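Letness lender Ravn closes the window on new mortgages

2024-09-03

So I opened my mail this morning and there it was, a two-page letter from Ravn telling me they've stopped taking new mortgage applications. I've had a savings account with them for years (nothing fancy, it pays for the odd vacation), and I had to read the thing twice before I called the branch in Letness to ask what was going on.

The very patient person on the phone told me 506 applications were already in the pipeline when the freeze kicked in. Of those, 399 will go ahead on the terms people were quoted. The rest are being looked at again, and those folks should get a letter by the end of September.

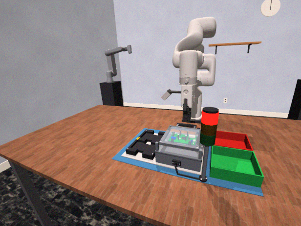 What's behind it is money getting more expensive for the small lenders. Ravn borrows a big chunk of what it lends from Flemosier, and Flemosier just raised what it charges by 2 percentage points. That's a huge jump for a bank this size! Ravn says savings accounts aren't touched and my rate stays where it is, for now anyway.

My neighbors over in Lirby are more nervous than I am, and I get it – the Ravn branch there is one of seven, and it does mostly home loans. I asked if any of the branches were closing and was told there are no plans for that. I'll call again once the September letters go out.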